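HOUSEKEEPING AND SANITATION 1
Unit 4: Soil, Litter and the Order of Cleaning
Instructor: Boris Kovačević

Read this before the practical. Bring the Unit 3 sheet on detergents as well, as we will need the dilution table.

Soil is the trade word for any matter on a surface that should not be there. Loose soil lies on top and can be picked up or swept. Bound soil sticks, usually through grease, sugar or dried minerals, and needs water, a chemical or rubbing. Most floors carry more than one kind.

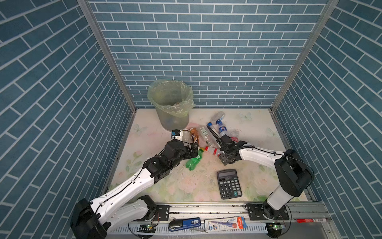
Crumbs and debris on a patterned floor mat, with a lined bin near the back wall. 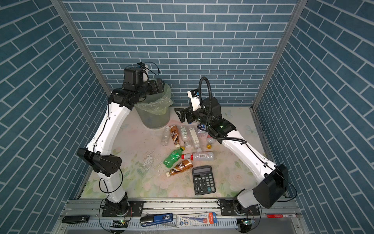 1. Order of work

Litter first, then dry soil, then wet work. Crumbs that meet a damp mop turn to paste and end up in the joints and corners. Work from the far wall toward the door, and from high surfaces to low ones.

Printed and pale floor coverings are harder to judge than plain ones. Look across them at a low angle with the light in front of you. Small flowers and leaves hide crumbs well.

2. Bins and liners

Fold the liner over the rim by at least 3 inches. A shorter fold slips when something heavy goes in. Tie off at three-quarters full. Wipe the inside of the bin before the new liner goes in, and check the base for leaks.

3. Contact time

A cleaner needs time on the surface. The two products in the storeroom differ:
Jeltero (neutral floor cleaner): 4 minutes
Iltent (degreaser): 15 minutes, then rinse twice
Do not mix them. If Iltent dries before the time is up, wet it again and keep going — the clock does not restart.

4. Walls and grout

Grout is porous and takes up dirty water. Wet the wall with clean water before applying any product, and apply from the bottom up so runs do not streak dry tile. Rinse from the top down.

5. Reading and written work

Begović, chapter 2, on types of soil. Skip the section on carpets, we return to it in March.
Write one page on the Nullthorpe kitchen plan: mark the route you would take and where you would change your water. The page is worth 28 points. Hand it in at the start of the practical.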